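Table and Dish Rack: Frequently Asked Questions
Drodomard Home, answers by Orest Pavliuk. Last updated 2018-07-31

Is the table top supposed to have such uneven grain?
Yes. The lines are close together in one area and make long curves or a loop in another. Two tables of the same model can look a little different, and we do not accept this as a defect.

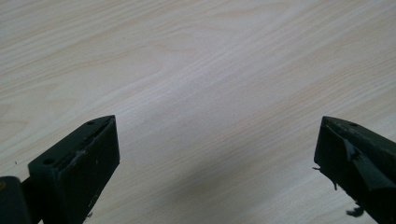 Grain of the light table top, close view.

How do I clean it?
Use a soft cloth with warm water and a drop of dish soap. Wipe along the grain, then dry it. Please do not use powder cleaners.

Can I put the dish rack directly on the table?
You can, but please put a towel or a tray under it when the dishes are wet. Water which stays under the wires overnight may leave a mark.

What is the order number of the rack?
It is 603. The round scrubber is sold separately. 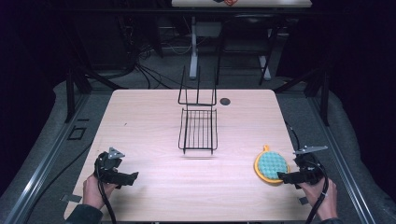 Black wire dish rack on the table, with the round scrubber.

Which side of the scrubber is for plates?
The teal-green side with the bumps. Try it first on a small place if your plates are painted.

How long does delivery take?
Inside Mestside it is two days. In December it can be longer, so kindly order early.

Whom do I contact if a part is missing?
Write to Bethel Hailu at our Mestside office and include your order number.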